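Sorting out the snack table

February 22, 2022

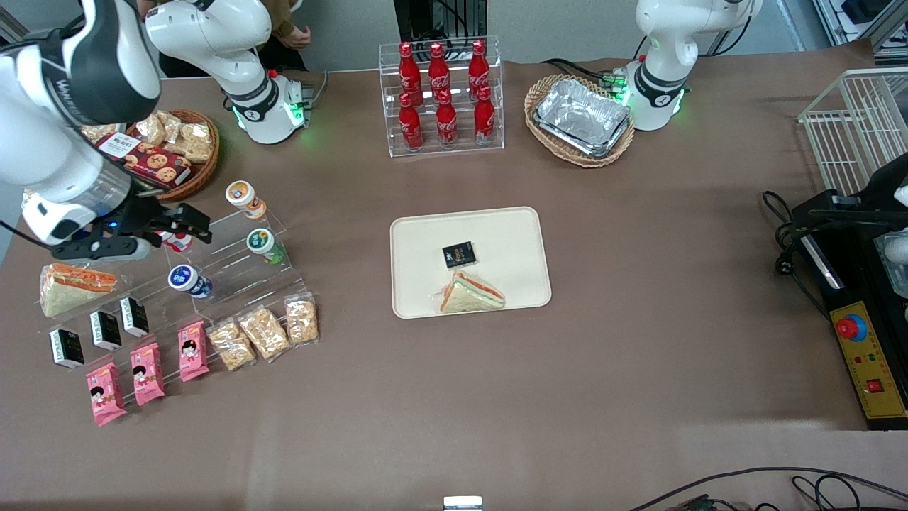

I've been meaning to get the drinks and snacks in order since January, and this week I finally did it. The whole lot had been living in carrier bags under the stairs, so we kept buying things we already had.

The clear stands were the best buy. I got mine from Girkance, 2 in one order, and delivery took 3 days. The one with two tiers takes six bottles of Coke, three up and three down, and you can see straight away when you're running low. I did look at the Provent ones, but they were too deep for our shelf.

Baskets are better for anything in a bag. Bread rolls and pastries get squashed if you stack them on a stand, so they go in the round wicker one with the biscuits at the front. I gave the foil trays a basket too. They slide all over the place otherwise and I was tired of picking them up.

Ramadan isn't far off and we'll have people round most evenings, so I want everything where guests can find it without asking me. Last year I spent half of every meal in the cupboard.

It took 20 minutes to set out, plus a wipe down of the stands with warm water and a soft cloth. Don't use kitchen roll on them, it scratches. I still need something for the crisps.

Recent posts
Is the Drerkitz bread bin worth it?
Freezer clear-out, part 2
Labels that stay on jars
What I keep under the sink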